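Opening Day on Paper: How a Resort Schedule Slips
Project report, Urban Development Seminar
Eirlys Prydderch
21 February 2021

When I picked the Vornham casino resort for my project I expected to spend the term reading about slot machines. What I got was bus lanes, storm drains and parking garages, and I loved nearly all of it! My question was simple: why did the opening date move, and who had to agree to the move?

The developer, Nandport, won its license with a plan for a gaming floor, a small theater and a hotel with 263 rooms on the old rail yard next to the river. The first schedule had everything opening together in October. The revised one split the job into 3 phases, with the gaming floor first, the theater next and the hotel last. I read both schedules side by side (they use different numbering, so this took a whole weekend) and marked every line that had changed.

Most of the changes trace back to one item, the rebuilding of Berkia Street. The city wanted the street closed to trucks while the water main was replaced, and the resort's loading docks can only be reached from that side. Once the main slipped, the docks slipped, and then the kitchens, which need the docks for their equipment. I drew this as a chain on a long roll of paper and it made far more sense to me than any of the tables did. 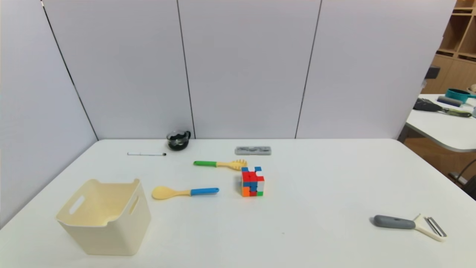 Figure 1. Storage bin and blue-handled spoon on a white table.

The public hearing records were the best part of the research. I went through 31 written comments and sorted them by topic. Traffic came up more than gambling did, which surprised me. Several shop owners on Berkia Street supported the resort but wanted the roadwork finished before the holidays, and one bakery asked for a temporary sign so that customers could find the side door. The city agreed to the sign. It's a tiny thing, but I was so pleased to find it in the final permit conditions!

I also compared Vornham with Fülöp, a smaller casino project that kept its original date. Fülöp had an existing road and a hotel already standing, so the comparison is only partly fair. Still, its builder had to report to the city every 100 days, and the Vornham permit had no such rule until the revision. I think regular reports would have brought the water main problem into the open earlier, though I can't prove that from the documents I had.

My main gap is money. Nandport's filings give costs by phase but leave out what the delay itself cost, and my request for those pages wasn't answered before the deadline. I would also like to interview someone from the city's street department and redo my chain drawing with the drainage work included.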